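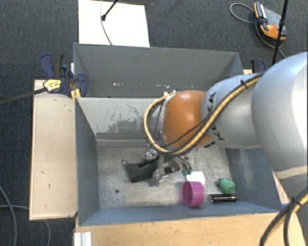

*Fig. 1 – Bras KUKA au-dessus d'un bac gris.*

## Séance 5 – Le stock de sécurité

Reprenons tranquillement là où nous en étions, avec l'entrepôt de Joretport et ses délais capricieux. Le stock de sécurité, c'est ce petit matelas que l'on garde pour les semaines où la demande s'emballe – et elle s'emballe toujours un peu !

Pour un délai de six jours et une demande de 83 pièces par jour, le stock couvrant le délai vaut **6 × 83 = 498 pièces**, auquel on ajoute la marge.

À relire : le cas Zellska, chapitre 8.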